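The bath and the vocabulary

When I moved to this country I could already read a contract and explain a tax form, but I did not know the word "grout." I also did not know "caulk," "stud," "shim" or "trap," at least not the kind of trap that is under a sink. I learned English from novels and from my job, and in novels people do not repair very much.

This February we finally began with the upstairs bathroom, and I started a small notebook for the new words. It has 116 of them now. My neighbor Mekdes Gidey, who came here some years before me, told me she did the same thing when her first child was born, only her words were "burp cloth" and "teething." She still has the notebook. I asked if she ever opens it and she said no, but she would not throw it out either.

The most difficult are words I thought I knew. "Flush" was for the toilet. Then the plumber told me that the tile must sit flush with the frame, and I stood there and nodded like a person who understands. "Dress," "sweat," "bleed": you can dress a wound, sweat a pipe and bleed a radiator. In my language each of these would need a full sentence, so I admire it a little, even when I have to go home and look it up.

I have a rule now that I ask immediately. Before, I would wait and hope the meaning would arrive later. With the plumber this cost us money, because he asked if I wanted the "rough-in" moved and I said yes, it sounded like a small thing. It was 300 dollars. He was very kind about it and he explained everything on the back of an envelope, with arrows. I kept the envelope and put it in the notebook.

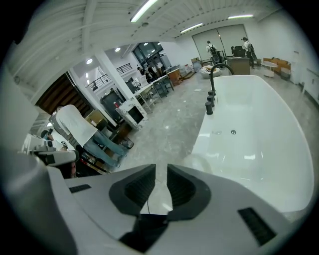 A tub like ours. The word for this kind is "freestanding," number 9 in the notebook.

My friend Araceli Barrera teaches evening classes for adults, and I told her about the list. She asked to see it and then she did something I did not expect, she sorted it by how much I was afraid of each word. She says her students do better with a word when they remember the moment they needed it. A printed list of kitchen vocabulary they forget by the next class. But one of her students had to describe a leak on the telephone to the landlord, and he never forgot "drip" and "ceiling" again.

I believe her, because of my own experience with numbers. The tile store sent our order to house number 704, and we are not 704. I had to call them and say it many times, and I discovered that I say "seven oh four" in a way that people here do not understand. The woman on the phone repeated something else each time. At the end I said "seven, zero, four, this is the wrong one," very slowly, and she laughed and I laughed also. The tiles came two days later.

My husband thinks I should make the notebook into something for other people, with drawings. I am not sure. Many of my explanations are half in English and half not, and some of them are rude about the plumber's handwriting. Maybe I will type the first few pages and give them to Araceli for her class, if she wants them.

For the moment I have a question for readers who grew up with this language. What is the difference between a "faucet," a "tap" and a "spigot"? I have asked four people and I have five answers. The notebook has an empty page for it.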